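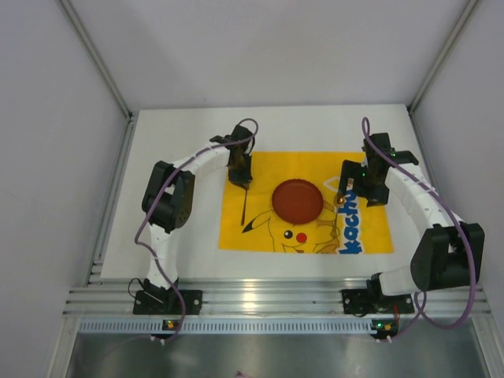

Kelly Cordeiro

My sister asked me over coffee in January whether a robot could set her table yet, and I've been giving her pieces of an answer ever since, so I might as well write the whole thing down.

Setting one place sounds like nothing, right? A Pikachu mat, a reddish plate with a scalloped rim, a spoon on one side and a slim dark utensil on the other. My nephew could do it at 5 (with some sighing). But a spoon lying flat is a hard thing for two stiff fingers to get hold of — there's hardly any edge to pinch, and a bright busy mat under it can't make the looking any easier!

I do think two arms are the way to go. One can hold on to something while the other gets into position, and that's how I work in my own kitchen. What I'd want to see next is the whole job: drawer open, six places, a glass somebody left in the way, a toddler under the table.

So my answer to her is one place, maybe, with everything laid out close by and plenty of patience. Dinner for the family, no, and I'd keep the good china in the cupboard a few more years.

Recent posts
Folding towels, again
Who wants a robot in the pantry?
My week without a dishwasher

507 shares | 5 comments
Contact | Copyright Kelly Cordeiro | Back to top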